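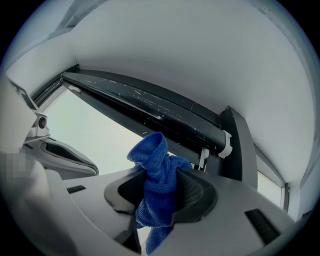
Blue cloth held in a hand-held gripper, seen from the gripper's own camera.

Participants wanted: cloth handling study, Brarthorpe

The Muli group at Foltar is recruiting adults for a study on how people pick up, fold and put down soft items with a hand-held gripper. The recordings are used to train control policies for two-arm robots. An earlier round at our Drundby site showed that policies trained on recordings from many people dropped fewer cloths than policies trained on the same amount of data from one expert. The new round tests whether this holds for towels and shirts.

What you will do
You attend one session at the Brarthorpe lab. After 10 minutes of practice you work through a list of 17 short tasks, such as folding a cloth in half or moving it from one surface to another. Each task is repeated several times. Failed attempts are kept and labeled - please do not try to hide them. Breaks may be taken between tasks.

Who can apply
Age 18 or over. Normal or corrected vision. Full use of both hands. No current wrist, elbow or shoulder injury. Left-handed applicants are especially welcome. Experience with robots is not required. People who took part at Drundby are not eligible.

Places and data
There are 30 places. We expect nearly 200 usable recordings per person. Video is stored under a participant code, and faces are blurred before release. You may withdraw at any point in the session and have your recordings deleted.

To apply, fill in the form on the Muli study page and state your dominant hand. Applications close 21 September 2023.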